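Mixed Bins and Small Things: An Interview with Dineo Nkuna

The Wultia Household Goods Exchange receives donated items from private homes, offices and schools, and passes them on to families and organizations that have requested them. Furniture and large appliances are handled at the Bala warehouse. Everything that can be held in one hand goes to the Small Items Section, which Dineo Nkuna has led for seven years. She spoke with Nuria Worku of the Exchange's information office on Saturday, June 19, 2021, shortly before the section's new sorting guidelines took effect.

Ms. Nkuna joined the Exchange from a background in library services, where she was responsible for returns and repairs. She described the move as smaller than it may sound. "In a library, a book comes back and you know where it lives," she said. "With us, an object comes in and we have to decide where it lives. After that, the work is much the same."

The section accepts goods in whatever state of order the donor has left them. A box may hold kitchen tools, empty bottles, toys, stationery and the contents of a bathroom shelf. Before January, such boxes were emptied onto long tables and sorted there. Ms. Nkuna said that the tables gave people plenty of room but created problems of their own. Round objects rolled to the floor, and goods from two donations were sometimes combined before either had been recorded.

"A table has no sides," she said. "If you put down a bottle, you are already watching it with one eye. In a bin it can roll as far as the wall and then it stays."

The section now works from deep gray bins. The choice of color was discussed at greater length than she had expected. Jomar Pangilinan, who is in charge of purchasing, had first proposed white bins on the grounds that they would look clean. Samples in white, blue and gray were tried for several weeks.

"White showed every mark by the second day, and clear things vanished in it," Ms. Nkuna said. "Blue was pleasant to look at, but we handle many blue toys. Gray was the one no one had strong feelings about, and I have come to think well of it. It scuffs, certainly. I do not regard a scuffed bin as a worn-out bin."

She was asked whether the floor of the bin should be covered before goods are put in. The section tested felt liners and decided against them. Small parts caught in the fibers, and the liners had to be washed each time a container leaked. Bare bins are wiped at the end of each shift and left to dry overnight.

Under the new guidelines, a bin is never filled to the top. Staff place a small group of objects in it, deal with that group, and only then add the next. Ms. Nkuna considers this the most important change in the document, although it takes up a single line.

"People believe that a full bin is an efficient bin," she said. "In a full bin you handle the same object four or five times while you look for another one. I would sooner see a handful of things lying where each can be picked up without moving its neighbor." 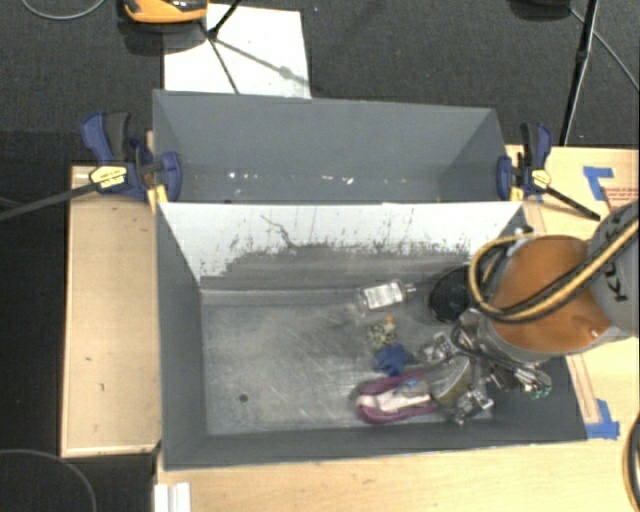 Asked which items give the section the most difficulty, Ms. Nkuna named bottles without hesitation. A bottle must be checked for contents, for a cap, and for a label that can still be read. Where the label is legible, the wording is copied onto the record. Where it is not, the bottle is treated as unidentified and set aside, even if it appears to be empty.

"The print on a label can be very fine," she said. "We ask everyone to read it in good light and not to guess. A person who has sorted all morning will begin to see what she expects to see. I include myself in that."

Soft and irregular toys come second. They do not stack and they rarely match any description on the request list. The guidelines divide small goods into 19 categories, and an earlier draft had placed every toy in one of them. Ayana Kassa, who maintains the records, objected that requests from nurseries and requests from families with older children could not be answered from the same list. The category was split, and Ms. Nkuna now agrees that it should have been split from the beginning.

"Ayana was patient with me about it," she said. "I wanted fewer categories. She wanted to be able to find things."

Cups and open containers are less troublesome, but they have a habit of collecting other objects. Staff are instructed to look inside every one. Over the years the section has recovered keys, coins, a wedding ring and a folded school certificate in this way. Items of evident personal value are returned to the donor where the donor is known, and held by the Exchange where the donor is not.

The conversation turned to figures. The section recorded 1,527 small items in its most recent count. Ms. Nkuna was careful about what the number shows. It covers objects entered on the record and does not include those sent directly to recycling, for which no count is kept. She would like that to change and has raised the matter with Musa Dauda, the director of the Exchange, who has asked for a written proposal.

"We know what we keep," she said. "We should also know what we cannot keep, and why. If the same kind of object is refused every week, we ought to be telling donors before they pack it."

A leaflet for donors is in preparation. It will ask that liquids be poured out at home, that sets be tied together or bagged, and that sharp objects be wrapped and marked. It will not ask donors to sort their goods. Ms. Nkuna was firm on this point when it was suggested that a little sorting at home might save time.

"A family that is clearing a house has enough to do," she said. "They may put the toys in with the bottles, and the bottles in with the cups. Sorting them is our work."

She expects the guidelines to be revised after their first half year. Two matters remain open: the treatment of items in several materials, which at present may be entered under either one, and the question of how long an unclaimed object should be held. Mr. Dauda has proposed seven weeks. Ms. Nkuna would prefer longer, particularly for objects found inside other objects, and said that the two of them would be discussing it again.

The sorting guidelines are available in print from the information office and at the front desk of the Bala warehouse. Questions about small donations should be addressed to the Small Items Section.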